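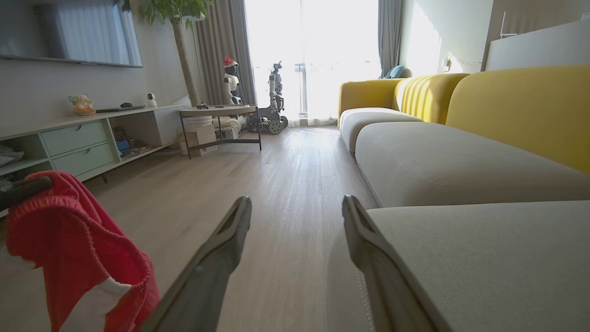
Search this site Submit
Home Rooms Storage Repairs Back Issues

The Low Console and What Ends Up in It

A low media console fails in a predictable order. First the open bays fill with cable. Then the top surface collects whatever was last in someone's hand. The drawers, which were bought to prevent both, stay half used.

Beatrice Mabula fits out rental apartments for Daltgate and has specified long, low units for most of them. Her position is that the split between open and closed storage matters more than overall length. A white unit with a pair of mint-green drawers and open bays to either side is typical of the type. The drawers have a recessed pull along the top, so there is no hardware to catch a sleeve or a shin in the passage between console and sofa.

Open bays are meant for equipment that needs air or a line of sight. In use they take soft goods as well. A folded white cloth sits acceptably in one. A tangle of black cables does not, and it is the first thing Mabula deals with.

Her procedure takes one evening. Disconnect everything at the wall. Lay each cable flat on the floor and tag both ends before anything goes back. Any cable with no matching device goes in a bag marked with the month, and if the bag is still shut by April it leaves the apartment. Cables in service are coiled to a hand's width and fixed to the rear panel with hook-and-loop strap. Adhesive clips let go of painted board within a season.

The top surface gets a stricter rule. The remote has a fixed position, lying lengthwise near the front edge. A camera, if the household keeps one, goes at the end with the widest view of the room. One ornament is allowed. A small bright figurine on a round base reads well against white and can be lifted with one hand for dusting.

Wall-mounting the television frees the full depth of the top, but it also exposes the surface to window light, and dust shows by midday. Dennis Laizer, who services units for the furniture maker Vinditz, recommends a barely damp cloth and no spray. Spray runs into the drawer gap and swells the edge.

Floor space nearby needs the same attention. The area under a thin-legged side table looks available and is soon taken by a cardboard box, then by equipment stacked beside it. Laizer counts this as console overflow. He empties the box into the drawers first and sees what is left.

Laundry is a separate matter. Red shorts with an elastic waist belong in a bedroom drawer, and a living room that also serves for drying should have a rack that folds away by 2215, when Mabula does her last round at home.

1227 shares 2 comments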